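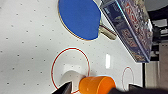
Handout 5 – Wrist view data and what the policy does with it

Zuleica Fontes, 26 August 2026. Replaces the older handout, throw that one out.

Reading for this one: Sampaio chapter on imitation from wrist cameras, skip the proofs. Code is in the Drenholm folder, same login as last time.

1. The question

Can we train on wrist camera only, no fixed overhead view? Everybody says you need both. Ilitz baseline uses both. We drop the overhead one and see what breaks.

Why bother – overhead cameras get bumped, need recalibrating, and each new room has a different one. The wrist camera moves with the hand so the fingers stay in nearly the same part of the image. Cheap alignment for free.

2. Data

2,000 demos total, teleoperated. 271 held out for testing, picked by session and not by episode. Do NOT shuffle episodes across sessions, you leak the table layout and your numbers look great and mean nothing.

Clutter on the table stays in. Orange cup is the target for the cup task, but the paddle and the clear box with the printed package are left where they are. Cup may be upright or on its side. On its side is the hard case – which way the mouth faces changes the grasp, so the label has to carry orientation as well as position.

Also note the red circles on the tabletop. Tempting landmarks. The network will happily use them if you let it, see section 4. 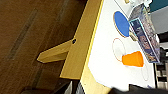

3. Viewpoint change

Same cup, same table, arm somewhere else. Table edge now runs down the picture as a yellow strip and a lot of brown floor comes in. Blue disk is in view, so is the circle outline by the cup. For a fixed camera this would be a new setup, for us it's just another frame in the stream.

What we feed in:
current frame
one frame from 20 steps back
finger opening (one number)
no joint angles – tried, overfits

Second frame gives it some sense of motion. Without it the arm hesitates at the same spots on every run. Brondorard report the same thing with a longer history, we didn't see any gain past 2 frames total.

4. Where it looks

Saliency maps, method from last lecture. Mostly good, heat on the cup rim and on the finger tips. But on failed runs the heat sits on the painted circles or along the yellow edge. So the policy is partly navigating by the table. Fix was random masking of patches outside the target, p in the config file. Helps a lot, costs training time.

5. Thin things

Second task, much harder. Thin blue wire against a dark gray plate.
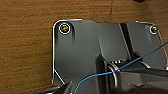 Problem is resolution. At the input size we use, the wire is very few pixels wide and the downsampling eats it in places. Then the policy sees a broken line and goes for the wrong piece. Bright rim on the plate makes it worse, it's the strongest edge around and it pulls attention away. Screws too, they shine.

What we changed: crop around the finger tips at full resolution, run it as a second input next to the small full view. Color jitter turned way down for this task, becuase hue is most of what separates wire from plate. If you leave jitter at the default you are training the net to ignore the one useful cue.
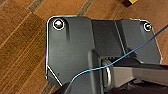

6. Occlusion and depth, open problem

Wire passes just above and in front of the metal ring in this view, and the near dark part at the bottom hides whatever is under it. One camera, so no direct depth. Is the wire touching the plate or up off it? The net can't tell from a single frame and neither can you, try it. Moving the wrist a little to the side before closing gives parallax – we script that move for now, would be nicer if it was learned.

Homework for next week
a) rerun the cup eval with masking off, report by session
b) plot sucess against crop size for the wire task, up to 20 runs per point is plenty
c) half a page: how would you label wire position when part of it is hidden? Don't just say "interpolate"

Questions by email, or after lab.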